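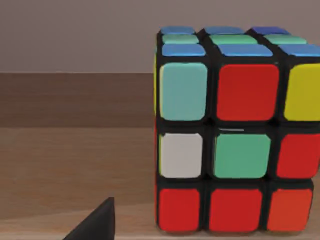

When will trains run through to Kikstead again?
The first weekend of August, steam-hauled if the boiler inspector is happy and with the green diesel if he isn't.

Drinley and Kikstead Light Railway Society
Minutes of the open meeting held on 13th July in the waiting room at Drinley station

Present: 39 members. Apologies were read out and the last minutes agreed, with one correction: the siding at Brotstead is 123 yards long and was never 132.

1. Track
Wonderful news from the Saturday gang! The last of the new sleepers went in below Brotstead, 301 of them since the spring, and the inspection trolley ran the whole way to Kikstead without a single bump worth writing down. The meeting applauded for quite a while. Drainage at the cutting still needs work and the ditch will be dug out again before the autumn.

2. Engines
Jia, our little tank engine, has her new tubes and passed her cold test. The steam test comes next. Her paint is coming on beautifully (two coats of maroon so far, lining to follow). The diesel has a new battery and started first time.

3. Fares and timetable
Agreed: four return trips a day, first departure from Drinley at half past ten. Under-fives travel free. A member asked for a later last train so that walkers can get back from Kikstead, and this was warmly supported. To be tried on Saturdays only.

4. Brotstead halt
The nameboard is back up. Lamps are still wanted, oil or converted, any condition. It was agreed to spend up to £800 on the platform edge, using the reclaimed stone if the yard still has it.

5. Opening weekend
Some very good ideas here, including a brass band at Brotstead and a cream tea on the afternoon train. The tea was carried, the band is being asked. Bunting is in the parcels office and needs untangling.

6. Any other business
The key to the Kikstead signal box is missing again. Please look in your coat pockets.

Next meeting in August, same room, after the last train.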